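Ticket 444 – Marks on the paper sheet don't line up across the seam
Opened by: Till Vogler
Assigned to: Timo Heitmann
Location: Wundow workshop, long table
Status: Closed

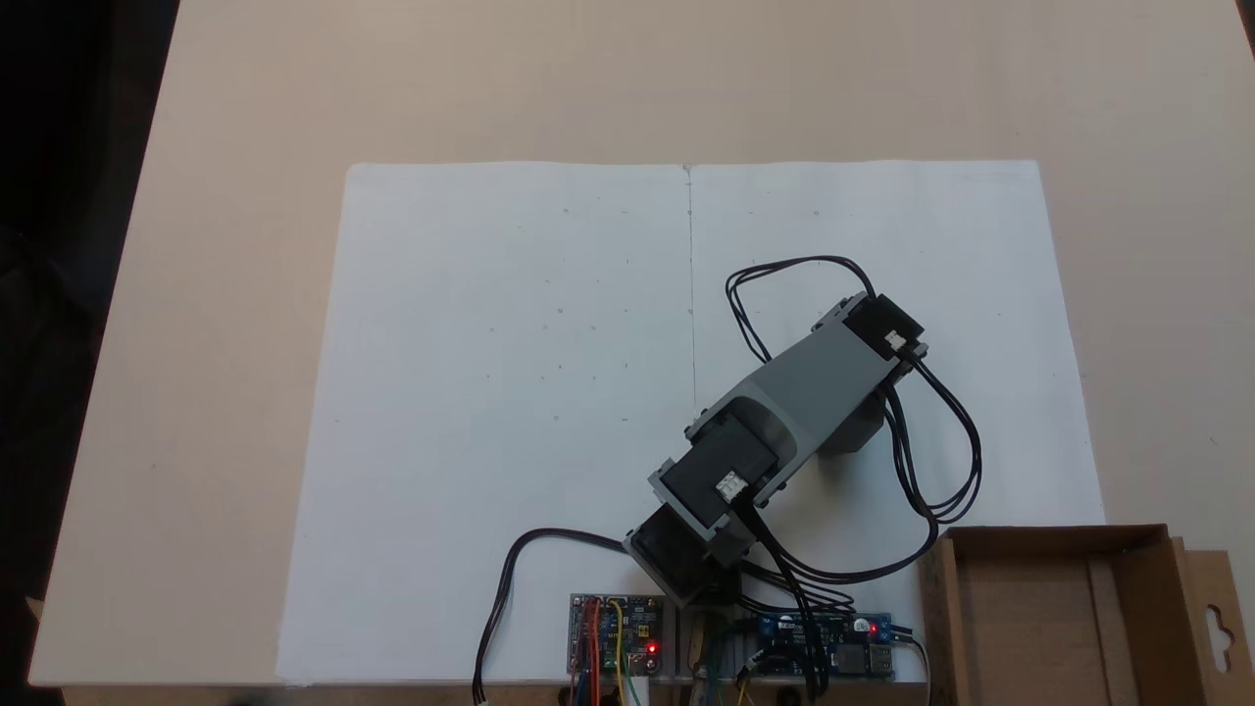
Sheet on the table, two halves, seam down the middle. Pencil marks are faint.

Problem as reported (Till)
The rows of dots and crosses on the right half sit lower than the rows on the left half. I noticed it when I laid the ruler across both. The offset is 2 mm at the top edge and less toward the bottom. I drew both halves from the same template, so I expected them to match. The pencil is also too light to read from a standing position.

Reply (Timo)
Did you draw the marks before or after joining the halves? Please also measure the seam at the top and bottom and check that the template is the one from September. The older Kettler template has different margins.

Reply (Till)
Before joining. It is the September template. The left half measures 300 mm along the seam side between the first and last cross, and the right half measures the same. So the spacing is fine and the halves are turned slightly against each other.

Reply (Timo)
Then it is the join. Steps:
1. Take everything off the paper and lift the sheet.
2. Separate the halves with a flat blade. Don't pull.
3. Lay the steel ruler along the top row and line up both halves to it – use the crosses, not the paper edge. The Soltau paper is not always cut square.
4. Tape from the back, starting in the middle.
5. Go over the crosses with a softer pencil. Leave the dots and dashes as they are for now.

Update, 25 November 2023 (Till)
Steps 1 to 4 done. The first try was still off at the top because the tape pulled when I pressed it down. Second try is good, and the ruler touches the top row on both halves. There is a small gap in the paper at the bottom end of the seam, but no marks fall there.
Step 5 done with a 2B.

Closing note (Timo)
Checked at the table, rows match. For the next sheet, join first and draw after. I asked Burkum for a quote on paper in one piece, wide enough to do without a seam. Will open a separate ticket when it comes in.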